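Practising on a house that doesn't exist

Iveta Kollár is eating a sandwich when I ring, and she apologises for it twice. It's half past two in the afternoon and this is lunch. She has been on a support call since the morning with a college that couldn't get its gripper to close, and the trouble was one tick box on the second settings page. "We've moved that box now," she says. "It's the fourth time I've had that call, so it's our fault, isn't it?"

Iveta runs the home side of Clulum, a subscription that gives you a set of simulated houses and a two-armed robot to drive around in them. You can steer it yourself with a pair of hand controllers, or you can plug in your own software and let that have a go. I'd had a trial login for a fortnight before we spoke, so I came with a list of questions and (I'll admit) a few grumbles.

I started with the obvious one – who buys it? I'd imagined big labs with big budgets, but she says most of the 263 accounts are small. Colleges, a few start-ups, a surprising number of people working alone in a back bedroom. "They've got an idea about how a robot should clear a table, say, and they haven't got a robot. Or they've got one and they're frightened of it breaking something. I was one of those people. I wrecked a very nice jug in my first job."

The price is £233 a month for a single seat, and she didn't flinch when I said that felt steep for the back bedroom crowd. There's a cheaper plan coming in July, with fewer houses and no overnight runs. "I'd have had it out sooner," she says, "but Libor wanted the billing done properly, and Libor was right, annoyingly." Libor Tóth wrote most of the physics side and she mentions him a lot, usually when something works.

What I liked best in my fortnight was that the houses feel lived in. I'd tried another package before this one, Orlandini, and its rooms were all grey floor and one lonely block. Clulum's have ornaments and pictures up and furniture that somebody might have chosen on a Saturday afternoon and regretted since. I spent most of my time in the dining room of a house called Rinov, driving from the robot's own point of view, trying to get a gripper down to the bowl without clouting the table on the way.
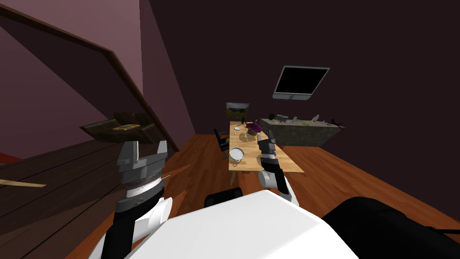
The Rinov dining room from the driver's seat, with the right gripper just over the near edge of the table, beside a white bowl.

I told Iveta that I'd found this much harder than I expected, and she laughed for quite a while. "Everyone goes for the bowl! It's nearest, so you think it'll be easy. But you're looking out over your own body, and you haven't got the feel for how far the arm reaches. Give it an evening. After an evening you stop thinking about the arms."

It took me three evenings, but she's right that something clicks. By the end I could lift the bowl and put it back down more or less where I wanted it. Getting to the flowers further along was beyond me, and I never did make friends with the base, which is what they call the bit that rolls. It turns a touch later than you ask it to. Is that on purpose?

"It is, yes. Real ones lag a little, so ours does too. You can turn it off, and lots of people do for the first week. I wouldn't leave it off, though. You'll learn bad habits and then have to unlearn them on something heavy."

My biggest grumble was the stairs. Rinov has a lovely dark wooden staircase and the robot can't do a thing with it. Iveta sighs at this one. The houses were drawn by Bohumila Šimko, who used to do interiors for a kitchen showroom, and she wouldn't hear of leaving the stairs out. "Bohumila said a house without stairs looks like a waiting room. And people do use them! There's a group that only cares whether their software knows to keep away from the bottom step. They've done 3298 runs and sent us a spreadsheet."

I asked whether any of this practice carries over to a real kitchen or a real dining table, and she was more careful here. Picking things up carries over well, she thinks, as long as they're stiff. Cloth is poor. Liquids aren't in there at all, and she won't promise a date. "If somebody wants to teach a robot to pour tea, I tell them to save their money for now. I had one chap sign up anyway and he's been very polite about it."

As for me, I've kept the subscription going for another month, mostly out of stubbornness over those flowers. I'd like a better manual (the one I had still showed the old settings page) and I'd like the sound of the motors to be a bit quieter through headphones. Iveta wrote both of those down, or at least I could hear typing. Then her other phone went, and it was the college with the gripper again.

Recent posts
Bundden's desktop arm: two months on
Dalibor Sýkora on mending secondhand grippers
Which hand controllers are worth the money?
Your letters: robot mowers and wet grass
A beginner's guide to overnight runs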